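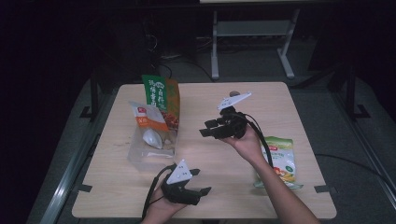
Home | Shop floor | Bread | Archive | About me

March, by the person at packing table 11

I've worked in packing at Kevach for long enough to have strong feelings about snack bags, and I've been meaning to write about the last few months, because my job has changed more than I expected and I'm enjoying it a lot!

The short version: we used to do every mixed order by hand. A mixed order is a bit of everything, say corn snacks, a pouch of something chewy and a tall bag that won't stand up by itself, all going into one container. The big lines never touched those. They're great at 100 of the same carton and terrible at a crinkly bag that changes shape when you pick it up. So a few of us stood there and did them, all shift, and our wrists knew it.

Now part of that work goes to the arms (the system is called Skokell, and yes, we've all got our own way of saying it). What I didn't see coming is that the arms had to learn it from us. I spend half my day with a gripper in each hand, packing the way I've always packed, only with four black fingers where my own ten used to be. The first morning was a comedy. I squeezed a bag of puffs so hard I could feel it giving up. By lunch I'd worked out that you come in low, at the seam, and let the air in the bag do some of the holding.

And that's the bit I love. All those little habits I'd never said out loud suddenly count for something! Tall bag at the back, soft pouch leaning in front of it, small stuff last. I learned that order from an older coworker when I started, and I'd never once had to explain it until an engineer from Stultent asked me why I always turn the pouch before I let go. (So the logo faces out. Obviously.)

We logged 2365 packs last month across both shifts, and I'm a bit proud of that number.

It isn't all sunshine. Your forearms get tired in new places, and the cables are forever on the wrong side of you. A couple of people on my shift would rather go back to plain packing, and they've been allowed to, which I think is right. There was worry about hours too. So far ours have stayed the same, and the Montes site moved around 20 people into training and checking work, with a pay bump. I'd like to see that last part in writing for us as well, and I've said so at two meetings.

Next up is glass jars. I've asked to be on that one.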